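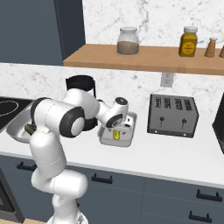

Re: [kitchen-ops] Prep station arm, staffing and the tray step

From: Junhao Lei
To: kitchen-ops list
Date: January 11, 2021

Replying inline to the message from the Dukbridge shift leads. I have trimmed the parts that were settled on Friday's call. The rendering at the top of this message is from the simulated kitchen, with the arm over the counter and the fingers pointing down into the metal tray. The yellow block in the tray is the item the current task is written around. Comments on reach and counter use should refer to that layout, so that we are all talking about the same positions.

> 1. We were told the arm would take over portioning. Our
> people now hear it will only do "tray handling." Which is
> it? The morning crew is three people and they want to know
> what they will be doing in June.

Tray handling. Portioning was in the first Sumetov proposal and was dropped when we priced the cleaning procedure for a cutting tool. The scope now is: pick an item from the tray, place it at a marked position on the counter, return to the rest pose. Cutting, weighing and anything involving heat stay with staff.

For the morning crew this means the following. The person who now loads and unloads trays will load them only. The time freed goes to labeling and the cold room check, both of which currently get done late. The crew stays at three. I have that in writing from the Dukbridge site office and will forward it to anyone who asks.

> 2. Who stops it? The binder says "the operator," but we
> do not have a job called operator.

Correct, and the binder is wrong on this. The word came over from the Prultar manual, which assumes a factory line with a dedicated post. I will replace it with "any person on shift." Anyone may stop the arm at any time without asking and without filling in a form. Restarting is different. A restart needs one of the 2 trained people on that shift, and it needs an entry in the log: time, position of the arm, what was in the tray.

I would like the log entry kept short. The trial log at Soomro had eleven fields and people stopped filling it in during the second week. A log with three fields that is complete is more use to me.

> 3. Counter space. The simulation has a toaster right next
> to the tray and the sink on the other side. In our kitchen
> there is always more than that out. If the arm needs a
> clear counter we lose the best prep surface in the room.

This is the objection I take most seriously. The simulated layout has a four-slot toaster to the right of the tray, the sink to the left and a dark appliance on the counter behind the arm, and the planned motions are checked for contact with all of them. So a clear counter is not required. What is required is that the things on the counter are where the model says they are. That is a stricter rule in some ways, and I understand it will be annoying.

The proposal is to tape outlines on the real counter for each fixed item. Items inside an outline may stay during a run. Items outside an outline have to be moved before the run starts. The shelf above the toaster side is not part of the pick task, but please do not hang anything from it. Ladles on hooks are the usual offender.

I do not have a good answer on the loss of prep surface. The arm's base takes up room in front of the counter, and a person cannot stand in that spot and chop. If the site has a second surface that could take the chopping work, send me its length and its distance from the sink, and I will put it in the next version of the plan. If there is no such surface, say so on the list. It would change my recommendation for the site.

> 4. How many times has it done this without somebody
> fixing it halfway?

In simulation, 682 runs on the tray pick as of the last build. That number says very little about your kitchen. The simulated item does not stick to the tray, and lighting changes are limited to what we thought to include. I do not plan to quote a success rate to the site until there are runs on the real counter with your own trays.

Please also do not pass the 682 along to the crew as evidence of reliability. It is a count of attempts.

> 5. Two people have asked if the arm's data will be used to
> time them.

The arm records its own joint positions, gripper state and the reason for each stop. It does record the time between a tray being loaded and the next run starting, and that interval does depend on a person. I raised this with Sumetov and asked that the interval be dropped from the weekly export. They agreed to drop it. It remains in the raw file on the controller, where it is needed to diagnose faults — access to that file is limited to me and the service technician. I would support a line in the site agreement saying it may not be used for performance review. Somebody from the crew should draft that line, and I will review it for technical accuracy.

Open items from my side:

- Corrected binder pages, with "operator" removed throughout.
- Drawing of the tape outlines, to scale, with the tray position included.
- Training slots for restarts. Each slot is 3 hours. Send me names by shift. Night shift has sent none so far.
- Answer from Prultar on whether the gripper housing can be wiped with the sanitizer the site already buys. Until that answer arrives, assume it cannot.

Open items from yours:

- Dimensions of the second prep surface, or confirmation that none exists.
- One sample of each tray size in regular use. Raised edge height matters more than length, as the fingers approach from above and have to clear it.
- Draft wording for item 5.

The plan review is moved back a week to leave time for the tray samples. Reply on the list, please. Two of the questions above reached me privately first, and the answers apply to every shift.

Junhao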